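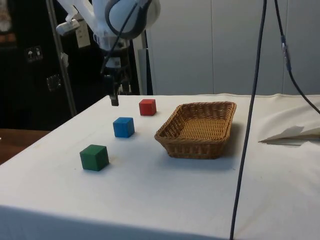 Junhao Tan wrote in that newspaper stuffed in wet hiking boots works better than any heater, and I'm sold - two sheets per boot, swapped at bedtime.
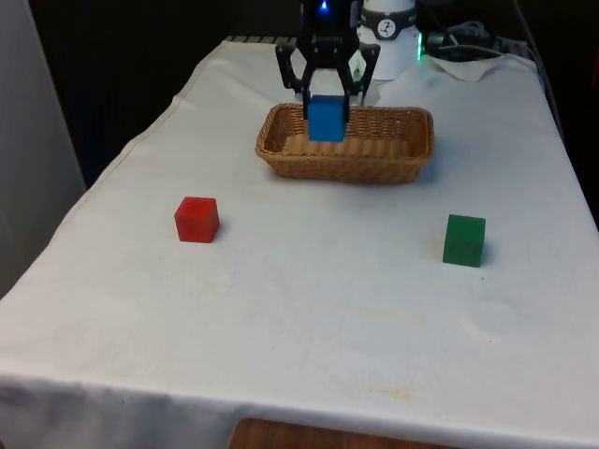

I pull the insoles first and stand them up by the door. Laces come out too if it's been a muddy one!
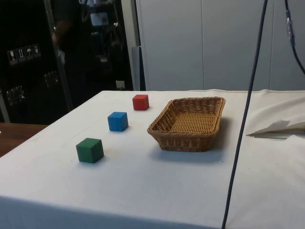

1 min read

Wax goes on once the leather's dry - a thin coat, rubbed in with an old sock.
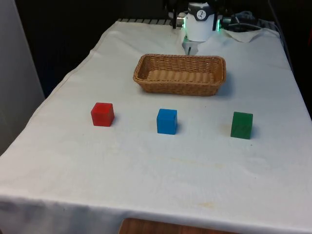

Gaiters

Rinse the zips, hang them upside down.

200 shares | Back to top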